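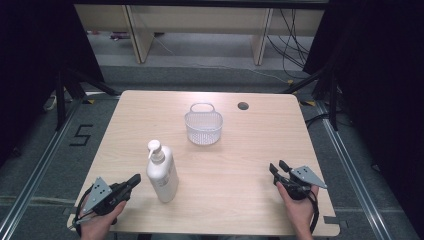
Progress Report, Second Period: Hand-Held Gripper Pair

Submitted to the Escobar small projects fund by Catalina Espinoza
Apr 4, 2020

1. Status in short

The build is on schedule for everything except the finger pads. Both hand-held grippers are assembled and in use at the shared workshop. Object work has moved from rigid test blocks to household items with handles, necks and moving parts. Spending is within the amount approved for this period. One change to the parts list needs your agreement (section 6).

2. Work completed

Linkages. The arms on both units are now the second revision. The first revision had plain holes at the pivots, and play at the fingertips grew with use until the two fingers no longer met squarely. The pivots I judged to carry the most load now have brass rings pressed in. Play at the tip after 500 open and close cycles on the bench could not be felt by hand. The same check on plain holes was stopped early when one finger began to rub on the opposite arm.

Mounting plates. Each gripper carries a gray triangular plate with a pattern of small holes. The pattern is the same left and right, so an attachment drilled for one side fits the other. The drawing was reissued once to correct the spacing of two holes. No further change is planned.

Cables. Each unit has a single black cable. The early layout ran it straight back along the forearm, and it pulled on the wrist when the operator reached across the table. The cable now leaves the gripper in a loop and drops beside the table. This costs some length but removes most of the pull. The connector at the gripper end is still the weakest point, and I would like to add a clamp there before the next period ends.

Table layout. The marks for the table position have been put down in yellow and black tape so that the table can be returned to the same place after the floor has been used by others. The two side stands stay where they are between sessions.

3. Object work

The current set has two items: a white pump bottle and a small translucent basket with a loop handle. They were chosen because they fail in different ways. The basket is light and slides if a finger touches the side before the handle is between the jaws. The bottle is tall for its base and tips if the jaws arrive off center.

Three grasps are being practiced on the bottle: around the body, at the collar, and on the pump head. The body grasp is reliable with either hand. The collar grasp is slower, as the operator has to come in level and has little room under the spout. The pump head grasp has taken the most time. The head is smooth and narrow compared with the pads, and the spout limits the angles from which the fingers can close.
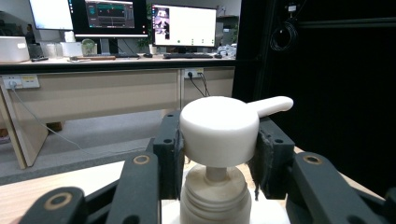
Udari Shared Workshop – Manipulation Tools Group

The pump head grasp works best with the spout clear of both fingers and the pads flat on the sides of the head. Closing on the spout itself was tried and dropped. It turns the head and the operator loses the angle.

For the basket, the preferred method is one jaw through the loop from the far side, then a straight lift. Two-handed lifts by the rim are possible but give no advantage at this size.

4. Problems

Pad lining. The dark gray lining on one pad has frayed along its inner edge. The other pad still has a smooth face. The lining is a soft sheet glued to the pad block, and the edge is where it meets the object first. I have trimmed it once. Trimming exposes a new edge and the fraying returns. Until this is solved, results from the two fingers should not be treated as equal, and I am noting the condition of the pads at the start of each session.

Finger alignment. The left and right fingers close together on an empty grip, but on a narrow object a small offset in the operator's hand is enough to make one pad touch first. This is partly a training matter. A guide line on the top of each pad block is being considered.

Shared space. Our area is next to desks in daily use by other members. Sessions are booked in blocks of 40 minutes, and setup takes a larger part of each block than I would like. The floor tape has helped. A fixed shelf for the grippers and their cables would help more, and I have asked the Udari office for one.

5. Spending

The period budget was $700. Of this, $500 has been spent on linkage stock, brass rings, fasteners and cable. The remainder is held for pad material and the cable clamps. No labor is charged to the grant. Receipts are filed with the workshop office and copies can be sent on request.

6. Change requested

The approved parts list names a glued lining for all pads. I request permission to replace it with a molded pad from Flako, held by the two screws already used on the pad block. The molded pad costs more per piece but can be changed at the bench without waiting for glue to set. The money held back in section 5 covers one full set for both grippers and one spare set. If the request is refused, I will continue with the glued lining and wrap it around the front edge of the block, where it should be less likely to lift.

7. Next period

Work planned up to the end of June:

Fit the new pads, or the wrapped lining, on all fingers.
Add a clamp at the gripper end of each cable.
Repeat the 500-cycle check with the pads loaded.
Add objects with lids and hinges to the set.
Write assembly notes good enough for another member to build a pair without me present.

The last item matters for the agreement with Urosham, the workshop that has asked for a copy of the design. They have the older drawings and should not build from them. I will send the current set once the pad question is closed – the pad block may change by a small amount and I do not want two versions in circulation.

8. Open questions for the fund

Whether the assembly notes may be published on the workshop page before the final report.
Whether unspent money can be carried past June if the Flako parts arrive late.

A reply to section 6 is needed before the pads can be ordered.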